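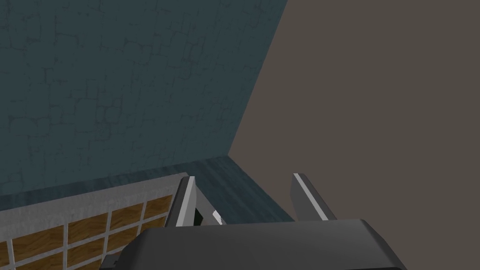 I finished the first block of teleop demos for the kitchen scene, so I'm writing down how it went before I forget the details.

The setup is the same as in my November post. Everything runs in simulation. I drive the arm with a handheld controller, and I do most of it from the wrist view because that is what the policy gets. The outside view is up on the second monitor, but I try not to look at it. When I used it to line up a grasp, I ended up making moves that didn't make sense from the wrist, and Danylo Ostapchuk could pick those episodes out when he replayed them.

I recorded 42 episodes in the first sitting and kept most of them. The ones I threw away were nearly all the same mistake. I came in with the gripper open, closed it too early, and then had to back off and try again. Manolis Zervas thinks a few of those should stay in so the policy sees a recovery. I kept 2 and put them in a separate folder until we decide.

The hard part is depth. With flat lighting and no real shadows to go by, I can't tell how far the fingers are from a surface until they are nearly on it. What helped was slowing down. I cut the controller scaling in half for the last part of each approach and the discards dropped right away. The episodes got longer, which Danylo doesn't love, but we can trim the idle steps later.

I also changed how I start. I used to begin moving as soon as the reset was done. Now I hold still for a second with the fingers open, then go. It makes the episodes easier to cut and gives me time to look at where the cabinet ended up.

The target is 800 episodes for this task and 2000 across the whole Flukow set. Cadi Wogan is going to take the evening sessions, and I want her to do the first few without any coaching from me. If all the demos come from one person, we get that person's habits, and I know I always drift left before I go down.

Next up is changing the wall and counter textures and recording the same task again. I'll post the discard rate when I have it.

Posted 25 March 2019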